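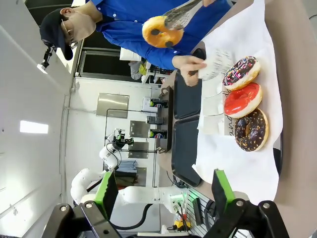 Our question for the term was whether a robot arm could take over the simplest counter job in a bakery or café, putting one donut into one paper sleeve. We picked it after visiting Dolside, a small shop near campus, where the counter staff do it all morning without looking down. A person needs two hands for the job. One holds the donut in metal tongs and the other holds the paper. The arm we worked with has one gripper with two fingers, so either the sleeve has to be held open by something else or a second arm has to help.

We split the job into picking, lifting and sleeving, and ran 142 trials over 8 sessions. Sleeving was only tried when the first two steps had worked. Picking went better than we expected on plain glaze and worse on thick frosting, where the fingers left dents. We scored a dented donut as a failure. The staff at Dolside told us they would not sell one.

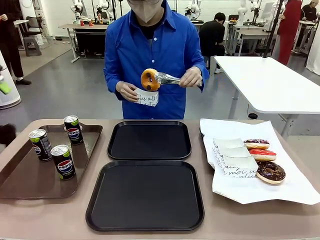

Sleeving was the weak step. Only 22 trials ended with the donut fully inside the paper. The usual problem was the sleeve folding shut when the donut touched its edge. Leen Sleiman rewrote the approach so that the donut came in at a slant, and most of our good trials date from after that change, in November.

Speed is a separate matter. A finished trial took nearly 7 times as long as the same job done by hand. We did not try to make the arm faster.

Our view is that the arm could move donuts from tray to tray now, with someone nearby. It is not ready to serve customers. The next group should test a stiffer sleeve first and leave the gripper as it is.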